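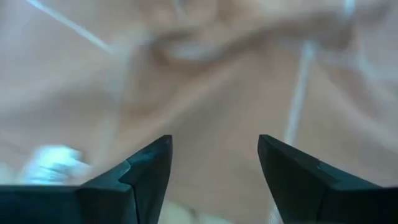 4. Data Collection in the Course

4.1 Setting and tasks

The recordings used in this paper were made by students in an upper-level robotics course. The course project, called Ikik, asks each team to collect demonstrations of a cloth-handling task by teleoperation, clean the data, and train a policy on what remains. Most students had taken one programming course and one course in linear algebra before enrolling. A few had built small robots in high school clubs, but none had worked with two arms at once.

Teams worked in pairs. One student operated the arms while the other kept the log, called the start and stop of each episode, and reset the cloth between episodes. The pair switched roles at fixed points in the session. We had first planned to let students choose their own role for the whole project, and changed this after the pilot, when several students finished the course without having operated the arms.

The task was to take a cloth from a crumpled or partly folded state to a flat folded state. Students were given a target fold and a time limit but no fixed sequence of grasps. The written instructions said only that both arms must be used and that the cloth must stay on the work surface. We wanted to see how much the grasp order would vary between pairs when it was left open. It varied a great deal, and Section 5 returns to what this meant for training.

4.2 Camera views

Each episode was stored with a fixed view of the workspace and a view from a camera at the wrist. Students could see both on a monitor while operating. In interviews, most said they used the fixed view to plan and the wrist view only in the last moments before closing the fingers. Figure 1 shows the fixed view with the cloth lying lengthwise along the table.

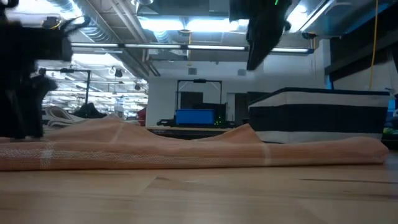
Figure 1. Fixed view of the workspace. The fingers of the left gripper are at the left end of the folded cloth. The right gripper is above the table.

The fixed view gives the general outline of the cloth well. It is less useful for judging layers. When the upper layer is rumpled and the lower layer is flat, as in Figure 1, the operator has to work out from the folds how many layers lie under the fingers. Students often wrote "took two layers" in the log after an attempt that had looked correct on the monitor. The striped pattern helped here, and several pairs reported using the white bands as landmarks when deciding where to place the second gripper.

The wrist view has different limits. While the arm travels, the background is smeared and little can be read from it, although the fingers themselves stay fairly sharp. The view becomes useful again when the arm slows down. Some students learned to pause before a grasp for this reason. Others never did, and their episodes are shorter but contain more failed first attempts.

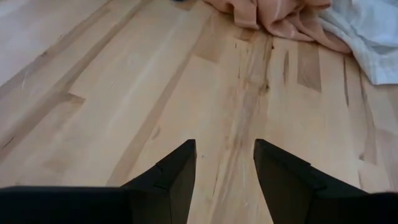

Figure 2. Wrist view with the gripper open over the light wood surface. Parts of a pink cloth and a pale blue-white cloth are at the top.

A second limit is that the cloth can occupy a small part of the wrist image. In Figure 2 most of the image is bare wood, and the cloth appears only near the top edge. Our first student-built policies did poorly from such starting views. Alper Toprak, who assisted in the lab hours, suggested that each pair record a share of its episodes starting with the gripper well away from the cloth. This was added to the instructions halfway through the term, so the early episodes contain few starts of this kind.

4.3 Logging and review

Episodes were logged in Malloleck, a small web form written for the course. For each one, the logging student entered the start state, the number of grasp attempts, the outcome, and a free-text note. The outcome field had three values: complete, partial, and failed. Students disagreed about the boundary between complete and partial more than we had expected. A fold with one corner turned under was marked complete by some pairs and partial by others. We did not correct these labels during collection. Jozefína Jireš relabeled all of them after the term using the fixed view alone, and her labels are the ones reported in the tables.

Review was done in class with Çınar, a playback tool that shows both views side by side. Every pair reviewed the episodes of another pair and marked those that should be dropped. The grounds for dropping an episode were a missing camera stream, a cloth that left the surface, or a reset that was still in progress when recording began. A failed fold was not a reason to drop an episode — this had to be repeated several times, as students tended to remove anything that looked bad.

The class recorded 400 episodes in total. Review removed 61 of them. A few more were set aside later when the two camera streams could not be aligned, leaving 328 for training and evaluation. The largest group of removed episodes came from the first lab session, where the most common problem was a late reset. Once the logging student was told to say "clear" aloud before starting the recording, this problem became rare.

4.4 Workload

Students found operation more tiring than they had expected. After the pilot we set a limit of two hours per lab session, with a change of operator at the midpoint. Notes also got shorter toward the end of a session, and in the last part many entries were left blank. For the next offering we plan to move part of the logging into Bedier, the teleoperation interface, so that grasp attempts are recorded from the gripper commands and the student only has to enter the outcome and the note.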